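4.2 Laundry pickup in furnished bedrooms

The kitchen tasks in Section 4.1 were run at fixed counters, where the height of the work surface and the distance to the arm never changed. Laundry is harder to pin down. Clothes end up on beds, chairs and floors, and the surface under them gives when it is pressed. We therefore moved the second set of trials out of the Boltberg lab and into furnished bedrooms in Surkville, where we kept the furniture and belongings as the residents had them, apart from making space for the arm.

The task has two stages. In the first, the arm must find a single piece of cloth on a bed, close its fingers on it and lift it clear of the sheet. In the second, it must carry the cloth to a basket and let go so that no part of it hangs over the rim. A trial counts as complete only if both stages are finished without help. We allowed 80 seconds per trial, a limit taken from pilot runs in which slower attempts almost always ended in a person stepping in.

The bedrooms put limits on where the arm could stand. It had to reach the mattress without blocking the door, and the base had to sit on something close to bed height. In the room in Figure 7 a side table served for this, with the spare cable stored on its lower shelf.
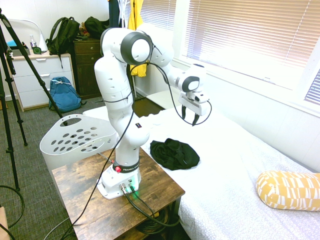

Figure 7. Bedroom setup for the laundry task. A Franka arm on a side table reaches over the bed, with a crumpled black cloth below the gripper. A white laundry basket stands to the left of the arm.

Across 11 rooms we recorded 2,812 trials. The first stage went better than we expected from earlier work on tabletops. Dark cloth on a pale sheet was found reliably, and a bunched garment offers many folds to pinch. Most failed grasps came from the bed itself. When the fingers pressed down too far, they closed on the sheet as well as the garment and lifted both. Raising the target height fixed this on firm mattresses but led to empty grasps on soft ones, and no single setting worked in every room.

The second stage was the weaker one. Long sleeves and trouser legs trailed during the carry and caught on the edge of the basket — a problem that rarely came up with towels or T-shirts. The Jaidee controller, which plans the full path before moving, did not react to a caught sleeve at all. The Plullton controller slowed down when it sensed a pull and sometimes freed the cloth, but it then often ran past the time limit.

We also noted how much work people did around each session. Setting up a room took nearly 2 hours, most of it spent on clamping, cable routing and calibration. A resident can clear the same clothes from a bed in a few minutes. On these results, we would say that the arm can pick up laundry in a real bedroom under supervision, but that it does not yet save anyone the chore.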